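Illon hand-held gripper kit, first proper go

Quick one tonight as the kit goes back to Tridier tomorrow and if I don't write it up now I never will. Notes are a mess, so sorry in advance.

A few of you asked after the November post whether the Illon kit is worth hiring when you don't own a robot arm and only want the data. Short answer: yes, mostly. Long answer below, in the order I remember it.

What you get

Two hand-held grippers, the headset, the backpack frame, a bag of cables that somebody at Tridier had coiled very nicely and I will not be returning in that state. Power adaptors. A printed manual, 27 pages, and you need perhaps four of them. The rest is safety wording and a long section on firmware that was already out of date when I opened it.

Marker cubes come already fitted to the gripper fingers. Good. On the Zeman set we tried last year you had to stick your own on and mine were never straight.

Hire is £71 a day from Tridier plus an £800 deposit, which made me wince. Deposit is held on a card and they say it's released once everything's been checked back in. Will update if it isn't. Delivery was on time, collection you have to book yourself, and the booking page logged me out twice.

Getting it going

Slow. Slower than the manual says anyway. Headset first, then backpack, then plug the grippers in, then wait for the lights. If you do it in the wrong order the left gripper just sulks and you start again. I did it in the wrong order. More than once.

Pairing with Asar (the software side, you log in through the browser) was painless. You name a task, type one line saying what's supposed to happen, press start. There's a countdown beep that I found far too loud and couldn't find a setting for. If anyone knows where it is please leave a comment.

Calibration is the wave-the-grippers-at-your-face bit. Fine. Do it again after lunch, our hands drifted a little by the afternoon and it showed in the playback.

Using it

Right, the grippers. Bigger than I expected. There's a fair bit of grey plastic between your hand and whatever you're picking up, and for the first half hour you miss everything by a couple of inches. Then you stop missing. The trigger is light and has a decent range to it, so you can pinch a sleeve gently or properly clamp on to something stiff.

Soft stuff was what I cared about. Clothes, cloths, cushions, all the things that come out badly when you try and drive an arm from a joystick. For that it's really good. You pick a jumper up about as you would normally, only slower and with more swearing. We did laundry tasks nearly all day, with a bit of cushion tidying on the side when we got bored.

Weight. Backpack is alright, sits high, straps could do with more padding. It's the wrists that go. I'd plan on short turns and swapping over. Also the cables, oh the cables. You learn a sort of shuffle so you don't stand on your own. Move the furniture before you start and tape down anything that lives on the floor, I didnt and spent the day stepping over things.

Long sleeves: get them out of the way of the headset camera if you can. Mine kept wandering into my own recordings. And if two of you are working in one room, agree who has which side. Asar doesn't mind the other person being in view but you will mind when there's an elbow in your back.

Things I liked less:

Gripper fingers are wide. Thin fabric lying flat on a hard floor is nearly hopless, you need an edge or a fold to get hold of.

No spare cable in the bag. One.

Asar lets you keep 100 recordings on the basic plan and then wants you to pay or delete. Easy to hit if, like me, you leave all the fluffed ones in. Bin the bad takes as you go.

Compared to the Zeman

Zeman is lighter and cheaper and I still wouldn't go back. Playback from it was jumpy whenever the hands crossed over. On the Illon I had one jump all day that I noticed, and that was me with the light behind me. The Zeman trigger is nicer though. Softer spring. If Illon could pinch that I'd be happy.

Some shots from the day, with the grippers, the laundry basket and a lot of cushions. The last one is from overhead, gripper on the basket rim.
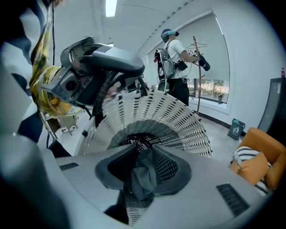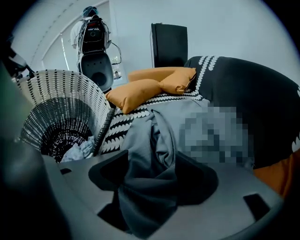
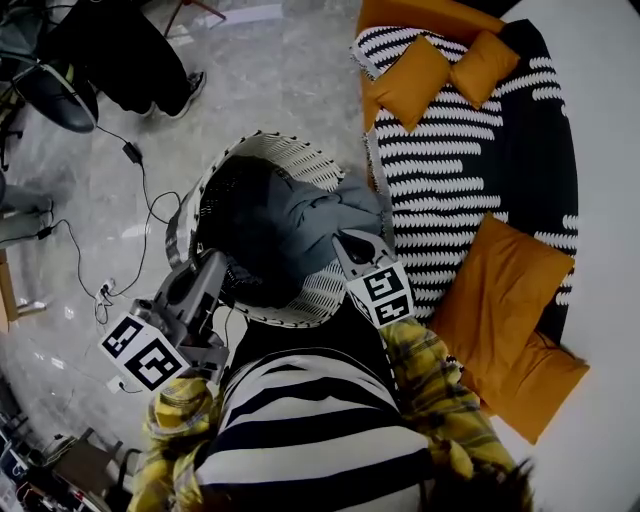
Would I hire it again

Yes, for two days instead of one. Day one went on setup and learning to hold the things, and the recordings I'll keep nearly all come from the second half of the afternoon. Tridier do a longer rate but it isn't on the site, you have to email and ask, and the reply took a while.

If you only want to try it out for an hour, don't bother, you'll spend the hour on cables. If you've got a list of household tasks and a second person to swap with, it's decent value even with the deposit sitting there on your card.

Kitchen things next, probaby. Mugs, cutlery drawer, maybe the washing up rack if I can get the room with the sink. I've asked Tridier whether the narrower fingers are out yet and will add the answer at the bottom of this post when they get back to me.

Right, need to go and coil some cables.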